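How to compare two fingertip sets on cloth, quick version

Writing this up fast before I forget the settings. We had the Wenness ribbed pads and the Bikier smooth ones, same arms, same controller. If you fold clothes with a two-finger gripper this should save you an evening.

1. Pick one knit garment and stick with it. Don't swap halfway.
2. Close speed at 3. Higher and the tips shove the cloth away.
3. Start at a corner or a cuff. Easiest grab, good baseline. 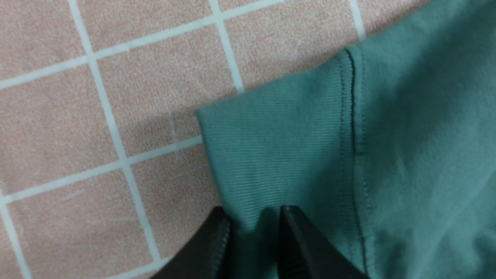
Pinch on a small fold, ribbed band to the left of the seam.

4. Then do plain edges. Harder. Come in low, open wide, let the hem sit between the tips before you close.
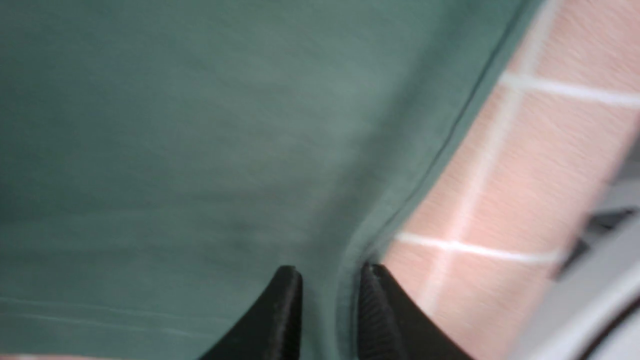 Wrist camera exposure matters more then I thought. Lock it. Auto kept hunting every time the arm swung over and the Prurley script lost the edge. If motion blur is a problem, slow the approach first, shorten exposure second. The white grid lines next to the cloth smear way before the fingers do, so watch those when you tune.

5. Last, the press test. Push down on a folded bundle, open, back off. Log slips only. I ran 468 closes per set, 2 sets, ribbed won on hems, smooth let go cleaner.

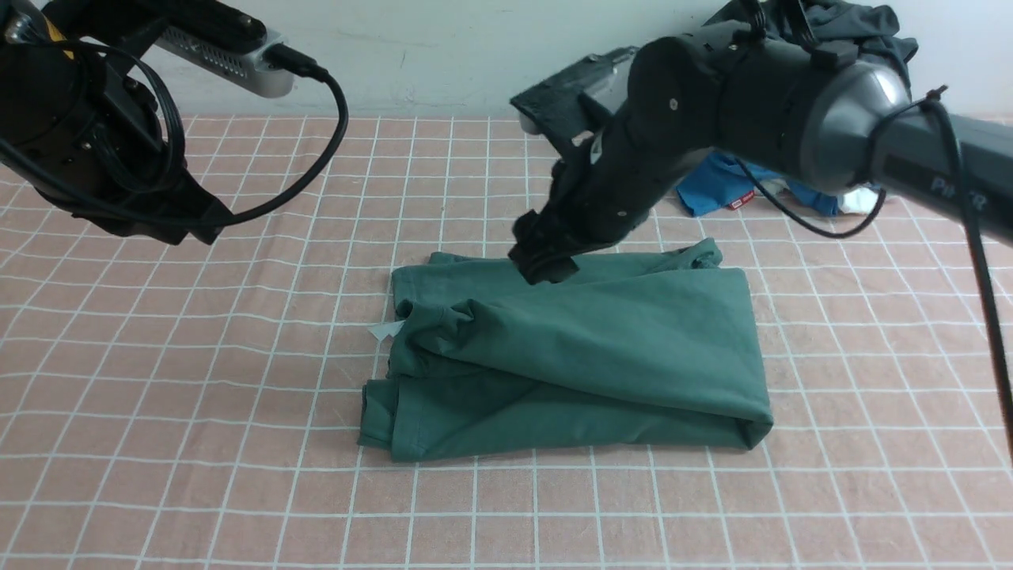 Kim wrote back that the smooth pads need a wipe with alcohol between runs or teh numbers mean nothing. Fair. Will redo those in December.

12 comments · 31 shares

Related
Resetting wrist camera exposure
Prurley script: edge finding basics
A 1994 gripper manual, scanned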